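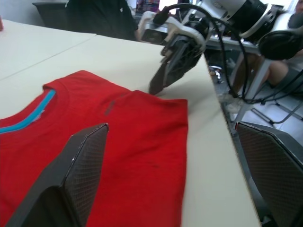
Ulla Wikström had moved to Sullgate in May with two suitcases and a bag of her brother's shirts. The red one with the blue collar was his running club's, from the year they did the Gronano road race. He had come 334th out of 392 and talked about it all winter.

She had meant to post it back. The parcel to Itovska cost more than the shirt, so it stayed in the bag. 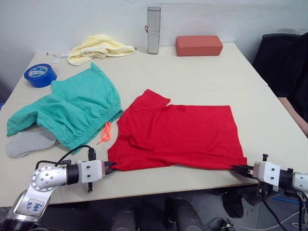

Now he was coming on the evening train, and she wanted it folded on the spare bed when he walked in. Sleeves first, their mother used to say, then up from the hem. The green thing could go in the drawer, and the grey sock too, until its partner was found.

The telephone rang in the hall.

"I'm at Xenos already," he said. "I got the early one. Have you still got my shirt?"

"What shirt?" said Ulla, and went to find her shoes.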